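Notebook, September, club project (pen sorting task), started just after lunch

Okay, picking up where Saulius left off. Today was all desk stationery: pick things up off the white table with the handheld grippers, no bare fingers allowed, and get a clean set of runs for the Mornarcombe entry. I wanted 30 and I was feeling optimistic!

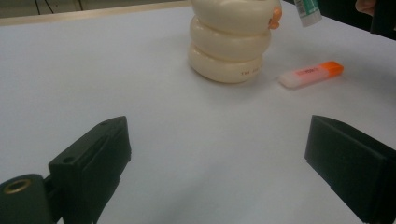
The glue stick is still my favorite thing to grab (nice and fat, decent label to squeeze on). The highlighter is harder than it looks, and I keep wanting to pinch it too near the cap. Bastian says go for the middle of the barrel and stop fussing. Fine. 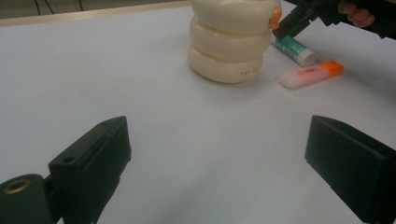 **Vija Pētersons**
*Gripper team, second-year student*

Run numbering: we ended last session at 149, so I carried on from there. Please don't restart at 1, Saulius, the Gelteva scripts choke on duplicates and I spent a whole evening fixing that in spring.

Layout notes for whoever goes next: glue stick and highlighter both to the right of the cream ring stack, on a slant, with a gap between them.

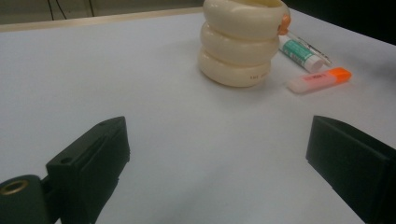
Slim pens are a different story, and I'd like to try softer pads on them before we commit to a grip width. Agnese has a sheet of something rubbery in the Hindlow drawer, will ask.

Also did a bit with the little wooden cup, two hands, one gripper on either side.

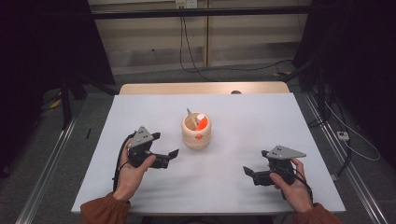
My wrists get tired after 20 minutes or so of this, so swap over sooner than you think you need to. Left hand is much clumsier than right, too. More practice!

To do: ask Agnese re pads, back up the runs, bring 2 more highlighters.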